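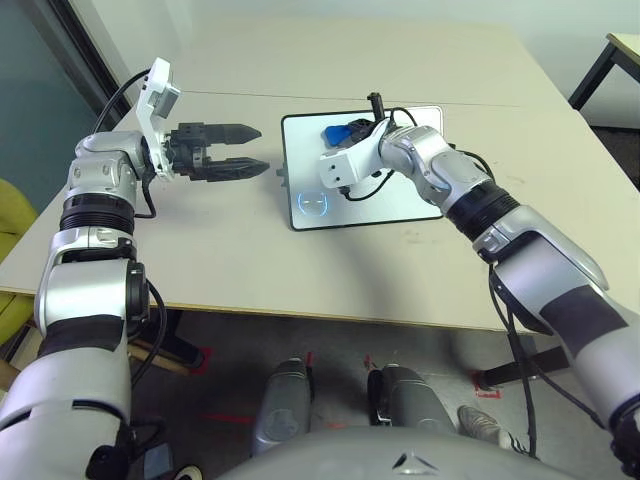
Figure 3. White board with a thin black frame on the beige table, with the blue object at its upper left.

4.2 Wiping of small boards

The second activity in our study was the cleaning of a small white board which lies flat on a table. We chose it after a talk with Efua Nutsugah, who keeps the teaching rooms and who told us that small boards are in worse condition than the large ones on the wall. A board on the wall does not move when it is wiped. A small board slides and turns under the hand, so the person must either hold it or wipe with less force. In both cases some of the ink stays.

We followed the use of small boards in 9 classrooms during April. Teachers were asked to wipe as they usually do, with a dry tool and no liquid. Iona MacKinnon and Senga Leckie made notes on each board at the end of the morning and again at four in the afternoon. They noted the place of every mark that was left, and whether it was a full line, a broken line or only a grey stain.
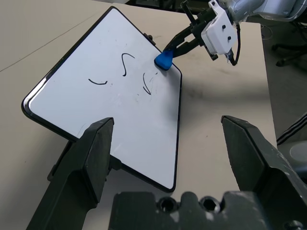 We use the word "residue" for the grey stains and the small specks of dried ink, and the word "stroke" for any line which can still be followed with the eye, even when it is partly faded. This difference is important for the reading of Table 2. A stroke can still confuse a pupil who reads the board, while residue only makes the surface look dull. In earlier work (Maldonado and Ogilvie) the two were put together, and we think that this made the boards seem dirtier than the users found them.

Of the 30 boards in the study, 7 had at least one full stroke left after wiping. Most of these strokes were near a corner. The teachers explained that they begin in the middle, where the writing is thick, and stop when the middle looks clean. Residue was found on nearly all boards, also on those which were wiped twice. We did not measure how old the ink was, and this is a weakness of the present section.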